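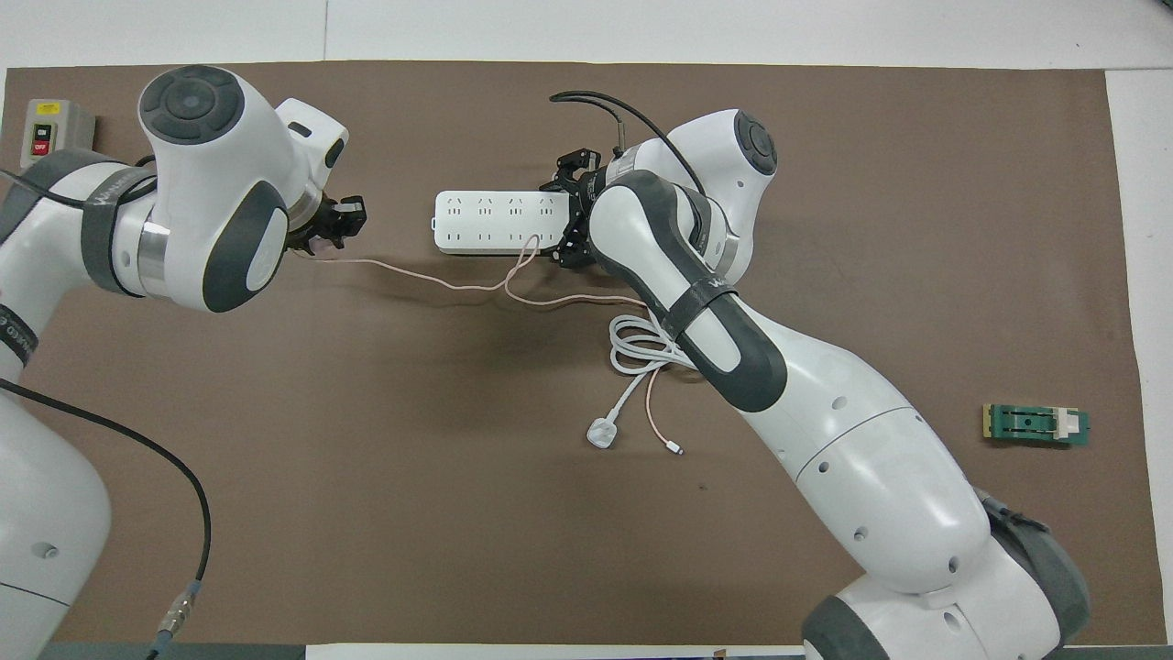 Cords, power strips and desk tangles: your questions answered

I've been writing about home office stuff from my spare room in Pollcombe for a while now, and every November, when people drag out the extra lamps and heaters, my inbox fills up with cord questions. So I finally put the ones I get most on one page. I'm not an electrician (please call one for anything inside a wall!), just someone who has untangled an awful lot of desks.

Do I really need a mat under all this?

Need, no. Love, yes! I work on a big brown one over a white tabletop and I'd never go back. Small plugs don't skate off when you nudge them, and the table stays nice. Get one nearly as big as the table, so you aren't forever chasing things off the edge.

Where should the power strip go?

Wherever you can reach both ends without moving anything else. I plan a desk with the strip out in the middle first, plug everything in, see which cords come up short, and only then decide where it'll live. Doing it the other way around is how I once ended up under a desk at 7 in the morning with a flashlight in my teeth.

Which end do I plug in first?

I fill the strip before it goes to the wall. Wall plug last, every time. Push each plug straight in, holding it by the body and never by the cord. If it fights you, stop and check which way the pins go. A plug that sits crooked or wobbles isn't in properly, and I won't leave one like that overnight.
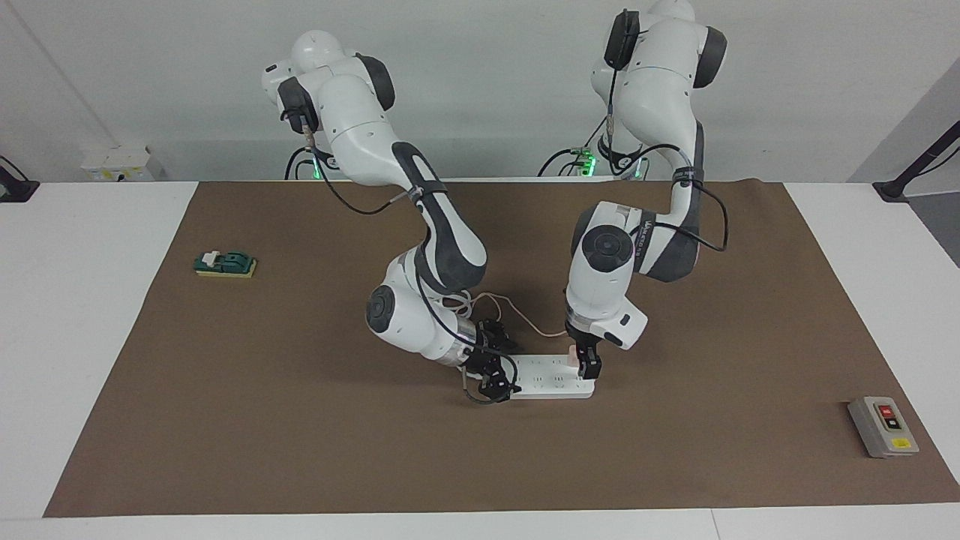 Pink plug at the right end of the strip.

Why do you like colored cables so much?

Because you can follow them! When everything on the desk is black or white, you end up tugging one end and watching for what wiggles. One pale pink cord in the bunch and you know what you're about to unplug. I order mine from Falcão, and if you already have plain ones, a twist of colored tape at each end does the same job.

My cord is way too long. Can I just coil it up tight?

Please don't. I fold the extra into big lazy loops and fasten them with a fabric strap, loose enough to slide a finger under. Heaters are the exception: those I leave fully unrolled, and they go straight into the wall, never into a strip.

Can I plug one strip into another?

No. I know, I know, the outlet is all the way over there. Get a strip with a longer cord.

How do you store the spares?

One cord per bag, label on the outside, all in a Preltley drawer unit. The Sisau boxes I used before were cute but 12 cords in, the lids wouldn't close.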